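Utilizamos cookies propias y de terceros para mejorar la navegación. Si continúa en esta página, entendemos que acepta su uso. Aceptar | Más información

Convocatoria de participantes: proyecto de estudiantes Stukach, manipulación de ropa y tejidos con pinza de mano

Club de Robótica Shboul, sede de Faltilholm
Publicado el 30 de octubre de 2018

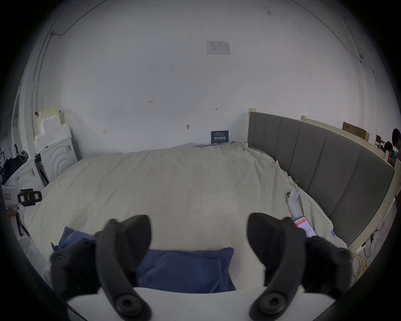 Qué buscamos

El club abre 8 plazas para estudiantes que quieran incorporarse al proyecto Stukach durante este curso. El trabajo consiste en grabar tareas domésticas sencillas con una pinza de mano de dos dedos, revisar las grabaciones y ayudar a preparar el conjunto de datos con el que el equipo de programación entrena después el brazo robótico del taller.

Llevamos desde julio con la parte del dormitorio: doblar telas, extenderlas sobre la cama, retirar objetos pequeños que quedan encima de la sábana y volver a colocarlos. Las telas son lo que más cuesta. Un paño doblado no ocupa nunca la misma forma dos veces y una sábana arrugada cambia en cuanto se apoya algo encima, por lo que hacen falta muchas repeticiones y muchas manos distintas.

No es un empleo. Es una actividad formativa del club, con certificado de horas al terminar y una pequeña ayuda para transporte.

Tareas

- Manejar la pinza en sesiones de grabación, siguiendo la hoja de tareas del día. Los dedos van recubiertos de goma y se cierran a mano; se aprende en una tarde.
- Preparar la cama y los objetos antes de cada serie y dejarlos como indica la hoja.
- Revisar los vídeos y marcar inicio, agarre, suelta y final.
- Anotar los intentos fallidos. También se guardan, con su motivo, y no se repiten hasta que salgan bien salvo que la hoja lo pida.
- Cambiar las gomas de los dedos cuando se desgasten y comprobar los tornillos al cierre.
- Asistir a la reunión de grupo, que se hace cada dos semanas.

Quien tenga interés en programar podrá pasar al grupo de entrenamiento a partir del segundo trimestre, según el avance de cada uno y el sitio que haya.

Requisitos

- Estar matriculado en bachillerato, formación profesional o primer o segundo curso de universidad.
- Tener 16 años cumplidos. Los menores de edad deben entregar la autorización firmada por la madre, el padre o el tutor legal.
- Poder dedicar 6 horas semanales, repartidas en dos sesiones.
- Compromiso de permanencia hasta final de curso. El curso pasado perdimos a varios participantes a mitad de una serie y hubo que empezarla de nuevo.
- Leer y entender instrucciones escritas en español. Algunas fichas del material están en inglés.

No se pide experiencia previa en robótica. Se valorará, sin ser imprescindible:

- Manejo básico de Python o de hojas de cálculo.
- Haber participado en algún club o competición escolar.
- Soltura con herramientas pequeñas e impresión 3D.
- Ser zurdo. Casi todas las grabaciones que tenemos están hechas con la mano derecha.

Qué ofrecemos

- Formación inicial de 10 horas: manejo de la pinza, seguridad, calibración de la cámara y etiquetado.
- Certificado de participación con el total de horas realizadas. Los centros que tienen acuerdo con el club lo reconocen como prácticas; conviene consultarlo antes en la secretaría del centro propio.
- Ayuda de transporte para quienes vengan de fuera de Faltilholm.
- Acceso al taller fuera de las sesiones, con un tutor presente, para proyectos personales.
- Posibilidad de formar parte del equipo que irá a la muestra de proyectos de Plimelbridge. El equipo se decide en primavera y no entran todos.

Horario y lugar

Las sesiones son por la tarde, en el local del club en Faltilholm, segunda planta. El edificio no tiene ascensor; quien necesite otra solución puede indicarlo en la solicitud y se le asignarán tareas de revisión y etiquetado en la planta baja, que cuentan igual para el certificado.

Hay dos turnos y cada participante elige uno al entrar. Se puede cambiar de turno una vez durante el curso, avisando con una semana de antelación.

Normas durante las grabaciones

Los teléfonos personales se dejan en las taquillas. Los que se usan como objeto de la tarea son del club. No se graban caras de forma intencionada y, si alguna aparece, el tramo se difumina antes de archivarlo. Todos los participantes firman el consentimiento de imagen al empezar.

Los cables se recogen al acabar el turno. La pinza no sale del local.

Cómo presentarse

Envíe un correo a la dirección del pie con el asunto "Stukach participantes" y adjunte:

1. Nombre, edad, centro y curso.
2. Turno preferido y fecha desde la que podría empezar.
3. Un texto corto, de media página como máximo, en el que explique por qué le interesa el proyecto. Si ha construido o reparado algo, cuéntelo, aunque no tenga que ver con robots.
4. Autorización, en el caso de los menores.

No hace falta currículum ni expediente académico. No se admiten solicitudes por teléfono.

Selección

Las solicitudes se leen por orden de llegada. Llamaremos a los preseleccionados para una prueba práctica en el local, en grupos de 2, que dura menos de una hora: se explica la pinza, se hacen unas cuantas recogidas de tela y se etiqueta un vídeo corto. No se puntúa la rapidez. Miramos si se sigue la hoja y si se anota bien lo que ha pasado.

Todas las personas que se presenten recibirán respuesta por correo. Quienes queden sin plaza pasan a la lista de espera, salvo que pidan lo contrario, y se les avisará cuando haya una baja.

El plazo sigue abierto hasta cubrir las plazas.

Contacto: participantes@shboul.example | © 2018 Club de Robótica Shboul, Faltilholm | Aviso legal | Volver arriba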